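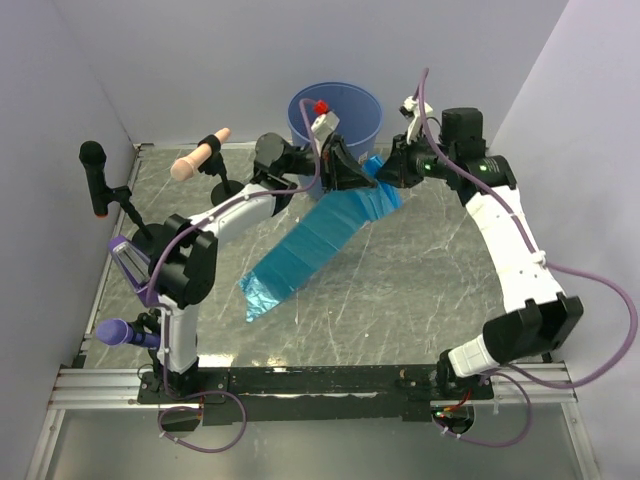
Démonstration : le geste compte moins que la reprise

On mesure encore les jeux de démonstrations au nombre d'épisodes. Un laboratoire en annonce 200, un autre 1 312, et la discussion s'arrête là. Je soutiens que ce chiffre ne dit presque rien de ce qu'un robot pourra en tirer, et que l'usage d'écarter les épisodes maladroits détruit la partie la plus utile du travail.

Prenons les matériaux souples. Une feuille de plastique tenue par deux pinces n'a pas de pose au sens où un cube en a une. Elle a des plis, une partie qui pend, une partie qui repose sur la table, et chaque déplacement d'une pince modifie l'ensemble. L'opérateur qui pilote les deux bras à distance ne dispose en général d'aucun retour d'effort. Il estime la tension à l'œil, d'après la forme des plis. Il se trompe, corrige, relâche un côté, reprend plus haut. Ces corrections contiennent l'information dont la politique aura besoin le jour où la feuille ne sera pas là où elle l'attend.

Or la consigne habituelle est inverse. Dans le protocole Studetti, que j'ai appliqué pendant quatre mois, tout épisode comportant plus d'une reprise était marqué comme défectueux et retiré avant l'entraînement. Les opérateurs l'ont vite compris. Ils ont ralenti, puis ont disposé la feuille de manière à réussir du premier coup. Le taux d'épisodes retenus a monté. La diversité des états initiaux s'est effondrée, et la politique apprise ne savait rien faire d'une feuille tombée.

Gunnel Bråten défend le filtrage avec un argument sérieux : un imitateur naïf reproduit aussi l'erreur qui précède la correction. Si l'opérateur lâche le coin avant de le reprendre, le robot apprendra à lâcher le coin. C'est exact pour un clonage direct sur l'épisode complet. Le remède me paraît pourtant relever de l'annotation. Il suffit de marquer l'instant où commence la reprise et de n'entraîner que sur ce qui suit. Gudrun Moen procède ainsi chez Eltow avec une pédale, actionnée par l'opérateur lui-même. Le coût est faible, et la marque est plus fiable que celle d'un relecteur qui découvre l'enregistrement trois semaines plus tard.

Reste la question du guidage à la main. Ses partisans, dont Khải Kiều, font valoir que l'on sent directement la résistance du matériau. Sur un seul bras, je leur donne raison. À deux bras, la démonstration devient une épreuve de coordination : les mains de l'opérateur entrent dans le champ des caméras, son poids s'ajoute à celui du bras, et l'inertie des articulations masque justement les efforts faibles que l'on voulait percevoir. Pour saisir une pièce rigide et la poser, cela passe. Pour tendre un film sans le déchirer, la téléopération reste préférable, même sans retour d'effort – à condition que la latence soit stable. Une latence de 40 ms constante se compense sans y penser. Une latence variable rend l'opérateur prudent, et cette prudence se retrouve dans les trajectoires apprises, sous la forme d'arrêts sans cause apparente.

Je propose donc de publier, à côté du nombre d'épisodes, trois indications : la part d'épisodes contenant une reprise, la règle d'exclusion appliquée et la dispersion des états initiaux. Le format d'échange Jireo possède déjà un champ libre où les inscrire. Sigrun Magnusson m'objecte que personne ne le remplira tant que les comparaisons se feront sur le volume. Elle a sans doute raison pour l'instant. Nos prochains enregistrements seront livrés avec ces champs renseignés, épisodes ratés compris.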